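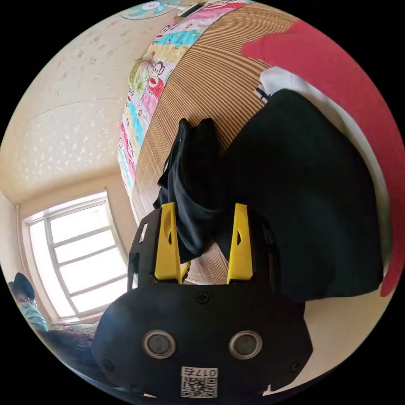
How often should I run a group check on the transceiver?

Every time you leave the trailhead, with everyone in the party, including the person who did one yesterday and would like you to know it.

Section 3. Setting up your Carkine transceiver

Allow one quiet evening for the steps in this section. The parking lot at 5 a.m., in gloves, with the wind up, is a poor place to meet a menu for the first time.

3.1 Batteries

1. Open the battery door with a coin. A ski pole tip will also open it, once.
2. Insert three AAA alkaline batteries of the same brand and age. Follow the plus and minus marks molded into the tray.
3. Close the door until it clicks. If it doesn't click, it isn't closed, however firmly you feel otherwise.
4. Turn the main switch to SEND. The display should read 100 after the self-test.

CAUTION: Do not use rechargeable or lithium cells. The battery gauge is tuned to alkalines and will report a cheerful number right up to the moment it goes dark.

NOTE: Replace all the batteries together when the display falls below your own margin for a full day plus a search. Ours is generous. The old ones can go in the TV remote, where the stakes are lower.

3.2 Fitting the harness

1. Put the harness on over your base layer and under everything else. The display faces your body.
2. Clip the waist strap and pull it snug. You should be able to take a deep breath and complain about the fit in the same sentence.
3. Clip the leash to the ring on the left shoulder strap. Leave it clipped all day.
4. Pull the unit out to arm's length, as if searching, and put it back. Repeat until you can do it without looking down.
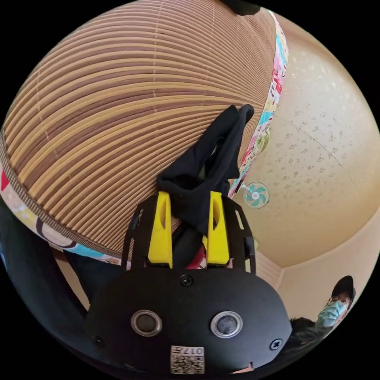 Dry the harness after every tour, even a short one. The Linum webbing holds sweat well after it feels dry to the fingers, and a damp harness stuffed into a pack until the next storm will develop a personality. Take the transceiver out first and hang the straps in moving air, away from heaters and wood stoves. Draping works too, the way a piece of black cloth might hang over a bamboo mat, provided you turn the harness over before bed so both sides get some air. Check the buckles for grit while you are there – a grain of sand is enough to hold one half open.

CAUTION: Never machine dry. The elastic will not recover, and neither will the warranty.

3.3 Setting the group check

1. Hold the side button while switching on. Release it when GC appears.
2. Have each person walk past at the distance shown on the back label, one at a time. Clumps of friends confuse the receiver.
3. Watch for a steady tone from each unit. A warble means the other unit is drifting and should be serviced before it goes touring.
4. Return your own unit to SEND. Say so out loud. The rest of the group should see it done.

NOTE: Error 1508 means the unit has found interference. Move phones, heated gloves and action cameras well away from it and start again. If the error stays after everything has been switched off, send the unit to the Catov service desk with a note describing what you were wearing.

3.4 Storage

Remove the batteries at the end of the season. Store the unit in a dry drawer, and write the month on a strip of tape across the battery door. In November you will be glad of the tape. Firmware updates are handled through the Rai app and should be done before the first snow, at home, with the phone plugged in.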